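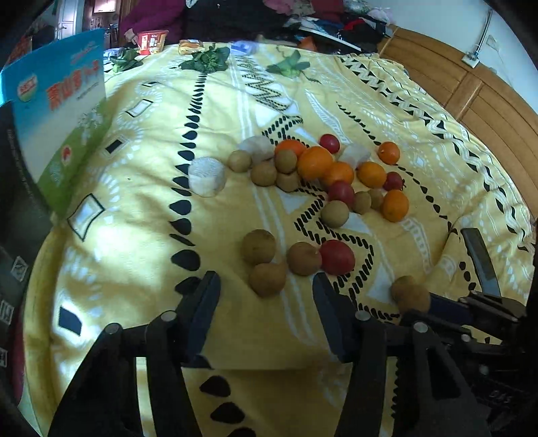
Fruit and greens on a patterned cloth, with the grippers in front.

Zofia Czerwiński has read the Fellamer planner's release notes twice and still doesn't buy the headline. "It says 154 grasps planned, 100 percent valid," she says. "Valid by whose check? The planner's own."

She tests control software at Prirnusitz, and her complaint is with perception. When brown fruits touch, she says, the segmenter likes to merge them into one lump, and the planner then aims for the middle of it. "It's very sure of itself, too."

Would more data help? "Maybe. I've heard that since October." She wants the failed plans logged and replayed, all 28 of them from her last run. Fellamer's tool keeps the latest 10 and drops the rest.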